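Ticket 1824 – Student societies portal, room booking refused
Opened by: Ulla Wikström
Status: waiting on support

Hi again, me with the debating society booking. I've tried everything in your last message and I'm still stuck, so I'll write down what I did in order.

I logged out of Rurgate, cleared the browser, logged back in and picked Kvam Hall for our open discussion on campus speech rules. It lets me choose the time, it lets me add the outside speaker, and then I press Submit and get "error 158 – speaker form missing". But I uploaded the form! It's there under My Files, I can open it and everything.

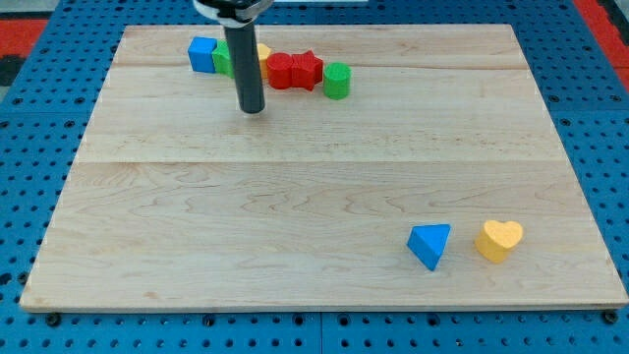 Then I tried it without the speaker, just to see, and the booking went straight through (I've cancelled that one, so please don't count it against us). So it must be the speaker bit. Jucélia Macedo from the film society gets the same error on her account, and her form was approved back in July.

We've got over 14 people signed up already and I'd really like to tell them where to go – could someone attach the form by hand for now?

Update, 2020-03-10: tried again on a library computer, same thing. I did notice the form shows as "draft" on the speaker page and "received" in My Files. Is that the problem? I can't find a button to change it.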